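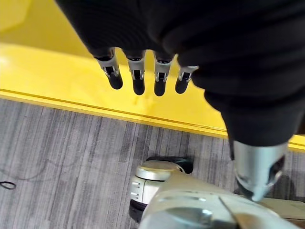
## Questions I get about the yellow unit

**Where did you get it?**
Secondhand, from a shop in Celtcombe! It's a Rena, and the label inside says 1994. I paid 40 bucks and carried it home myself (never again).

**How do you clean scuffs off the yellow?**
Warm water, a drop of dish soap, soft cloth. I go easy – scrubbing pads dull the shine, and I learned that on the back panel.

**What about the groove along the front edge?**
Dust loves it. I run an old toothbrush down it when I vacuum.

**Does it mark the carpet?**
Mine did leave dents in the last place. An ice cube and a fork brought the pile back up.

**Would you ever paint it?**
Nope, the yellow stays!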